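Planning a proposal at home vs. somewhere scenic — talk me into (or out of) it

Forum: Engagements & Proposals
Started 6/16/24

lanternmoth
Hi all! Long time reader, first thread. I have the ring (it's in a boot in the closet, please don't tell anyone) and I'm proposing to my girlfriend of six years this summer. I'm SO excited and I've narrowed it down to two plans.

Plan A is the overlook at Bastley. We had our second date there, got completely lost on the way down and ended up eating gas station pretzels in the car with the heater on. There's a railing at the top where you can see the whole river bend.

Plan B is our own kitchen on a regular morning, with the dog, in pajamas. She's a private person and she's told me more than once that she'd hate having strangers clap at her.

I keep going back and forth. The overlook is the story I've been telling myself for years, and the kitchen is probably more us. What did you do, and would you do it the same way again?

twospoons_
Kitchen! Kitchen kitchen kitchen. My husband asked me while I was descaling the kettle and I would not trade it for any mountain on earth. I cried into a dish towel, we called my mom, and then we went back to bed and ate toast. Eleven years ago and I can still tell you which mug I was holding.

Also congratulations!! Six years, she's going to say yes.

gravelroad_jen
Going to be the other voice. Mine was at home and it was lovely, but I do wish we'd gone somewhere. We moved out of that apartment eight months later and now I can't go back and stand in the spot. My sister got hers at a lighthouse and they go every year. I'm a little jealous, I admit it.

If Bastley means something to you both, it'll still be there when you're seventy.

lanternmoth
Oh wow, I hadn't thought about the going back part. We rent, too. Hmm.

ohio_pancake
Is the overlook busy in the summer? That would decide it for me. If she doesn't want clapping, go on a weekday at sunrise or forget it. People WILL clap. People clapped for us in a parking lot.

lanternmoth
It's busy by midmorning. At sunrise there's usually a couple of runners and one man with a telescope. I could live with the telescope man.

harborlight88
Do not rule out the man with the telescope! Ours was a lady walking three greyhounds and she's in the background of our only photo from that day. We have it framed in the hall and guests always ask who she is.

My vote is sunrise at Bastley. Bring coffee, bring a blanket, bring the dog. That's your kitchen morning, just outdoors.

twospoons_
OK harborlight that's annoyingly good.

marlowe_knits
I want to push back a bit on doing it at sunrise. My fiancé woke me at 4:40 for a "surprise hike" and I was so grumpy that I almost turned around twice. I knew exactly what was going on by the time I had my shoes tied, too. Nobody in my family has ever hiked before breakfast. If she's not a morning person, you're proposing to someone who wants to be asleep.

ohio_pancake
Strong disagree. Everybody is a little grumpy at 4:40 and then there's a ring. It evens out.

marlowe_knits
It did not even out until lunch, lol. I'm glad it did for you!

gravelroad_jen
What about evening? Sunset has more people but they're all looking the other way.

lanternmoth
She's a morning person, I'm the one who isn't. She gets up before me and does the crossword. So if I'm up first, that's the giveaway right there. She'd ask if I was sick.

pinecone_dept
We hired a planner, so I'll offer that as a third option since I don't see it mentioned. There's a small outfit called Plerniseo that does proposals and tiny weddings. We paid 400 for ours, which covered a picnic setup and someone to hide in the trees with a camera. They were kind and totally calm when it started raining. I loved having pictures of the second it happened. I look at my own face in those and just laugh.

harborlight88
Did it feel staged at all? I always wonder.

pinecone_dept
For maybe five minutes, when I saw the picnic and thought, hm, that's a lot of cushions for a public meadow. Then he started talking and I forgot there were cushions.

ohio_pancake
I'm on team no photographer. You spend the whole thing knowing somebody's in a bush. Put your phone on a rock and hope for the best.

pinecone_dept
But I didn't know! He knew. I think that's the nice way around — one of you gets to be surprised.

lanternmoth
I don't think I could do it with someone watching. I'd be thinking about my knees. But I love that you have those pictures.

saltandbutter
Hello from a person who has done the proposing! I'm the girlfriend who asked, he said yes, and we've been married 15 years. My two cents is that the place mattered way less to me than the sentence. I practiced the speech in the car for a month and on the night I said "so do you want to or what." He still quotes it. We were outside a restaurant called Betancur waiting on a table, and they called our number right as he said yes. We laughed so hard that the host gave us bread.

Write down one thing you definitely want to say. One. The rest will go out of your head.

lanternmoth
One thing. Okay. I have a page and a half in my notes app right now so this is timely.

twospoons_
A page and a half!! Save it for the vows. You'll be so happy to have it later.

gravelroad_jen
Seconding the vows idea. I wrote mine the night before and you can tell.

tinroof_tally
I've been lurking and I have to tell you what I did because it's half kitchen and half story. When we hit three years together I worked out that it was 1,095 days and got kind of obsessed with the number. I wrote it on the back of a postcard from the first town we visited together, Starkuneo, and left it where she sits down with her breakfast. She read it, looked at me and said "is this a bill?" Then she turned it over and saw the question.

So if you can't get to the place, bring a little bit of the place home. A postcard, a map, the pretzels from the gas station.

lanternmoth
THE PRETZELS. Oh my gosh. I can't believe I typed that out in my first post and didn't see it.

harborlight88
The pretzels have to be in it now. I don't make the rules.

marlowe_knits
I'm fully on board with pretzels. Pretzels at any hour.

ohio_pancake
Fine, pretzels at the overlook. I'm not giving up on the overlook.

tinroof_tally
Since you mentioned the coffee, harborlight — the drinks are a place where you can do something small and sweet.

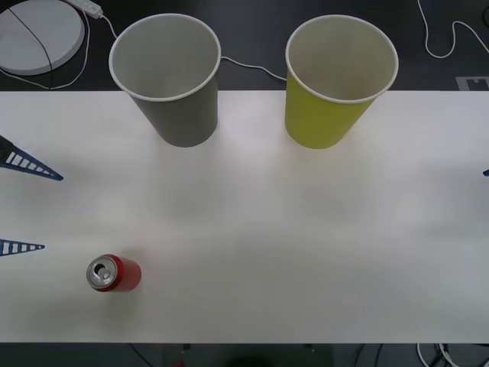 My whole theory of proposals is that you want one ordinary thing she's already going to reach for, so she isn't on alert. The ring or the note goes near it and you act like it's any other morning. A plain grey paper cup like the one on the left there, with the white rim, would be perfect for it. Write the question on the outside with a marker, hand it over and let her find it in her own time. It works at a railing or at a counter, and you don't have to say a word until she looks up.

Just please don't put the ring IN the drink. I know someone who did and it was a very tense few minutes.

saltandbutter
Never in the drink! Never in food either. I'm begging everyone.

twospoons_
A plain cup with the question on it, I love that. She could keep it on a shelf. I kept the dish towel.

pinecone_dept
I'd worry about her turning it the wrong way and never seeing the writing. My husband once walked around for an entire day with a sticky note on his travel mug that said "call the dentist."

tinroof_tally
Write it twice, once on each side! Problem solved.

gravelroad_jen
I'd rather hear it out loud, personally. A note is cute, but I'd have been a bit sad if he hadn't said the words. Do both?

tinroof_tally
Oh, absolutely say it too. I said it after she'd read mine, and my voice did something very strange in the middle.

lanternmoth
Okay, you are all wonderful and I have read every one of these out loud to the dog. Where I am right now:

We go to Bastley, early, on a weekday. I tell her the night before that I want to see the sunrise for once in my life, so she has time to tease me about it and get it out of her system. Dog comes. Coffee comes, and one cup has writing on both sides. Pretzels in my jacket. I say one sentence.

If it's pouring, same thing at our kitchen counter in pajamas. I like both so much now that I'm kind of rooting for the rain.

harborlight88
I have goosebumps! That's a beautiful plan.

ohio_pancake
Overlook wins. I'm taking the rest of the day off.

marlowe_knits
Telling her the night before fixes my whole complaint, so I withdraw it. Have somewhere warm to go for breakfast after. You'll both be starving and you'll want to sit across from each other and grin.

saltandbutter
Yes to breakfast. And decide ahead of time who you're calling first, and in what order. We called his brother before my mother and I'm still hearing about it.

pinecone_dept
Good one. Also check that the ring box opens easily with cold hands. Mine had a hinge like a bear trap.

lanternmoth
Just went and tried it. It squeaks!! It squeaks really loud. The dog came running.

gravelroad_jen
Tiny bit of candle wax on the hinge. Take the ring out first.

lanternmoth
Waxing it tonight while she's at her sister's. What's the sentence, though? I've got it down to four and I like all of them.

saltandbutter
Whichever one you can say without looking at your phone.

twospoons_
And then come back and tell us EVERYTHING, including what the telescope man did.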